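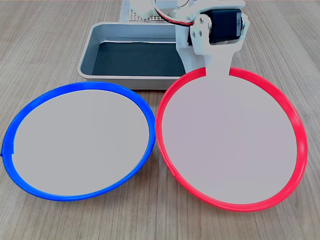 Two plates and a metal tray on the wood table.

Grorka review: four months with a budgeting and fee-tracking app

I came to Grorka the way I suspect a lot of people do, which is that I got mad at a statement. My old retirement account from a job I left ages ago had been quietly charging me a fee every quarter, and I only spotted it because I was hunting for a different number on page three. My friend Marisol Olvera had been using Grorka to keep tabs on her own accounts and sent me her referral link that same night (full disclosure, we both got a free month out of it, and I've paid for every month after that myself).

So, what does it do? You connect your bank, your cards and any investment accounts, and it pulls everything into one list. Then it goes looking for charges that repeat: advisory fees, fund expenses, account maintenance, wire fees, all the little stuff. It doesn't give advice and it doesn't move your money anywhere. It just reads and sorts and puts a flag next to things.

Setup took me an evening. My checking account and both cards connected on the first try. The credit union was a pain and kept kicking me back to the login screen until I turned off the pop-up blocker, which the help page does mention, way down at the bottom. My oldest account was opened in 1986 by my dad, and it still isn't online in any useful way, so I typed that one in by hand. Manual accounts work fine, but you have to remember to update them, and I'm not great at that.

Once it was all in there it flagged 17 charges. Three were things I knew about and was okay with. A few were subscriptions it had decided were "financial services" for reasons I can't figure out (my sewing pattern club? really?). But the rest were real fees, and one was a paper statement charge on an account I could have sworn I'd switched to email years ago. I called and got that one dropped in one phone call. I was so pleased with myself!

The part I like best is the timeline. You pick an account and it draws every fee as a little dot along a line, and you can tap one and see what the statement called it. Banks love to rename things. The same charge on my brokerage account had gone by two different names, and Grorka had them lined up together so I could see it was one fee with a new hat on.

Now the grumbles. The alerts are too much. Out of the box it pinged me for every transaction over a dollar, and the settings to calm that down are split between two different menus. I also wish it did a better job with joint accounts. My husband and I share one, and when he set up his own login everything on it showed up twice in our household view. Support fixed it after I wrote in. The person who helped me, Barrett, was very nice and wrote like a human being, but it took a couple of days to hear back, and in the meantime it looked like we were paying double for everything.

Exporting is only so-so. You can get a spreadsheet of your fees, but the dates come out in a format that my spreadsheet program hates, and I had to fix the column myself. If you're handing this stuff to a tax person, plan on a little cleanup. Mine, Beverley Ashby, said she'd take the messy version over the shoebox I used to bring her, so I guess that's a win.

I tried Presora for a while too, before I settled. It's prettier, and the monthly budget screen is nicer than anything Grorka has. But it lumps all your fees into one gray category called "other" and you can't break it apart, and fees were the whole reason I was shopping. If you mostly want help with groceries and eating out, I'd go with Presora and not think twice.

Price: I pay 14 dollars a month, which felt steep, and I went back and forth on it. The paper statement fee alone doesn't cover that. The old retirement account does, now that I've rolled it over. If you have one checking account and one card, you don't need this, just read your statements with a cup of coffee. If you've got accounts scattered all over from old jobs like I did, try it for a month and see what it digs up.

I'm keeping it through January, when the annual fees hit, and then I'll decide about the yearly plan. Four stars. It'd be four and a half if they'd put the alert settings in one place.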